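## About Prerkby

We write the software that sits between a robot arm and the people who wish it would get on with things. Svitlana Horobets started the company in a rented room above a tile shop, with one arm, 335 lines of planner code and a kettle. The kettle still works.

Our main product is Wikus, a grasp planner. Its quieter sibling, Prata, replays failed picks so you can see which line of code to be cross with.

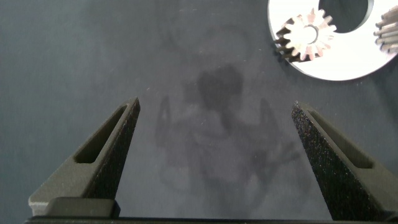 Perception is Leonora Lumanlan's department, and she has strong views on shiny things. A glossy grey tabletop will happily hand a depth model a ghost of the arm, and the planner will politely steer round it. Small metal gears on a white disc are no kinder — all teeth and glare. Her test set has 895 views of this sort, and every release has to get through them.

Jonalyn Sarmiento looks after control and answers support email, usually before ten in the morning. Write to her with logs attached. She reads them for pleasure, as far as we can tell.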